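Vovis Line Metrics
README and data card, release 3

Vovis Line Metrics is a set of tables on machine status, work orders and stoppages, collected from two manufacturing plants, Ferkby and Riviere. It is meant for people who build or test plant dashboards and need input that looks like what a real shop floor sends, including the gaps.

Maintainer: Reinaldo Vasconcelos
Last updated: 5 October 2021

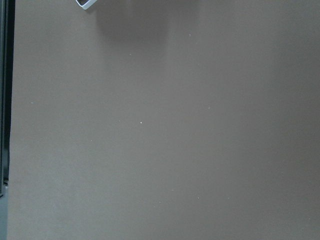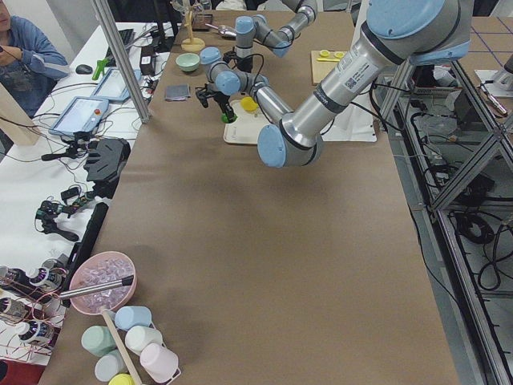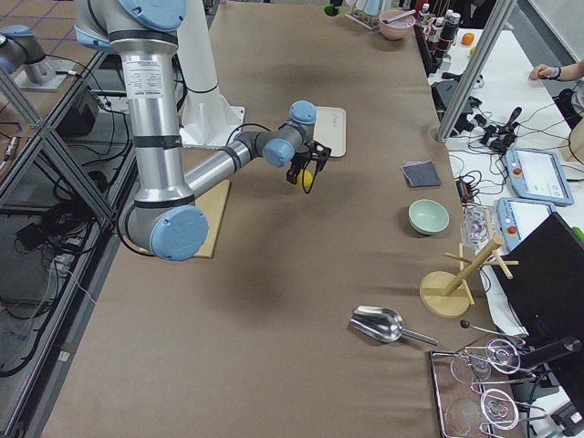
Contents

orders.csv: one row per work order. 2,004 rows.
stops.csv: one row per recorded stoppage. 3,708 rows.
stations.csv: one row per station. 18 rows.
shifts.csv: shift start and end times for each plant.
codes.csv: stop codes with short labels.

All files are UTF-8, comma separated, with a header row. Text fields that contain a comma are quoted. Empty fields are empty, with no placeholder value.

Key fields

order_id: text. Unique within a plant, not across plants. Join on plant and order_id together.
station_id: text. Matches stations.csv.
start_utc, end_utc: timestamps to the second. end_utc is empty if the stoppage was still open when the data was exported.
stop_code: integer. Code 0 means the operator closed the entry without picking a cause.
qty_planned, qty_good, qty_scrap: integers. The three do not always add up. Rework is counted under qty_good at Ferkby and left out at Riviere.

Collection

Ferkby sends status changes straight from the line controllers. Riviere runs an older Etent gateway that polls each station at a fixed interval, so stops shorter than one interval are missing from its part of stops.csv. Do not compare short-stop counts between the two plants.

Work orders come from the planning system at each site and were exported once a day. An order changed twice in one day shows only the later version.

Cleaning

Duplicate status messages were dropped when plant, station, code and start time were all the same. Overlapping stops at one station were kept. Operator names and badge numbers were removed before export. Free-text comments were removed as well; 680 rows in stops.csv had one, and these carry had_comment = 1.

Known problems

The Riviere clock was one hour off for part of March after the change to summer time. Affected rows have clock_flag = 1 and have not been corrected.
Two stations at Ferkby were renamed during the collection period. stations.csv lists the new names only, with the old ones in prev_id.
Some orders have a start but no station. They were planned and opened, then moved to another line by hand.

Loading

Read station_id and order_id as text. Several IDs begin with a zero, and most spreadsheet programs will strip it. The script check_load.py compares row counts and column types with the values in this file and exits with code 1 if anything differs.

Changes in release 3

Added prev_id to stations.csv.
Moved shift times out of orders.csv into their own file.
Fixed a wrong label for stop code 41.
Removed the weekly summary table. It can be rebuilt from orders.csv and shifts.csv.

Use

The tables may be used for testing, teaching and research. They should not be used to rank the two plants or to estimate labor cost. If you publish results, give the release number, as row counts differ between releases.

Corrections go to the maintainer through the issue tracker. Include the file name, the plant and the order_id or station_id of the row in question.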